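ok postcard thread bc three people asked and I have until my bus comes

background: I mailed 18 postcards in August. to actual people. on purpose. have opinions now

first opinion. the card is too small for news. stop trying to put news on it. I used to start with "so much has happened!!" and then run out of room by the job stuff and end up writing sideways up the edge like a ransom note

one thing per card. the dog next door. a bad sandwich. the guy in Sernwood who sells peaches and also, separately, doors

my best one all summer was four sentences on a motel ice machine. my aunt has it on her fridge. I wrote her a real letter in spring, two pages, never heard a word about it

speaking of motels, they used to just GIVE you cards. in the desk drawer with the pen and the bible. my grandmother never bought a postcard in her life, she took two from every drawer and mailed them to her sister with the pool circled

and the pool was always bluer than the pool

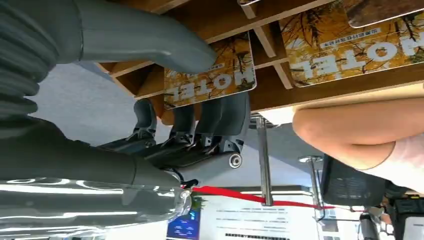 MOTEL, yellow leaves, wooden rack

anyway I like a card with one big word on it. you can see it from across a kitchen

pens. this is where people go wrong. glossy back = gel pen smears, I don't care what the package says. I've settled on the Evero ballpoint, the boring one, medium. it skips a little in the cold but it stays put once its on there

write the address FIRST. I know. but if you mess up the address after filling the left side you've lost the whole card and you'll have to do the sandwich again from memory and it won't be as good

also leave the bottom strip blank, the post office sprays its barcode there and will happily go right over your sign off. half my friends have cards from me signed "lov|||||||||"

stamps: buy more than you need, all at once, put a few in your wallet. every card I never sent, I never sent because I had no stamp on me. there's a shoebox. 68 cards in it, written, some of them addressed. one is to a guy I no longer speak to and it's very friendly

tried the Takik app for a while, keeps your addresses and nags you when you haven't written somebody. turned it off after a week. did not enjoy being told I was overdue on my own mother

I keep addresses in a little notebook now. pencil, people move

ok overseas. Pirjo Kuusisto and I have been trading cards for years, never met, she found me thru a swap list back when those were email. record slowest is 19 weeks, from her to me. it had a boot print on it. she'd wished me a good Easter. it was August

she writes tiny and always says what she can hear while she's writing. radio, a neighbors drill, rain on something. stole that from her completly. if you have no idea what to put, put what you can hear

(right now: bus that isn't mine, someone eating chips)
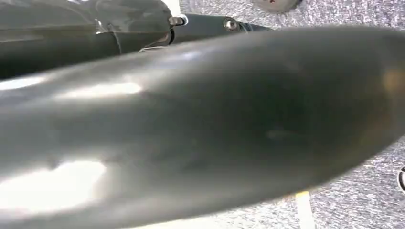 gray, with glare

q from replies, "do you photograph them before you send". no. tried it, then I had a folder of postcards and felt like I was doing taxes. they're gone when they're gone

q: where to buy. not airports. Sang on the corner near me has a shoebox by the register, cheap, half of them are of other towns, perfect. library sales. the back room of any antique place, dig for the unused ones

old unused ones with the deckle edge feel great but the paper soaks up ink like bread. test in a corner, where the stamp goes

q: "what if they don't write back". most dont! my cousin has gotten maybe one a month from me and has never once mentioned it. then I was over there for her birthday and they were all in the bathroom, taped around the mirror

so that's what I know

oh and don't put them in an envelope. come on

bus. will do stamps properly another day, I have a whole thing about the round ones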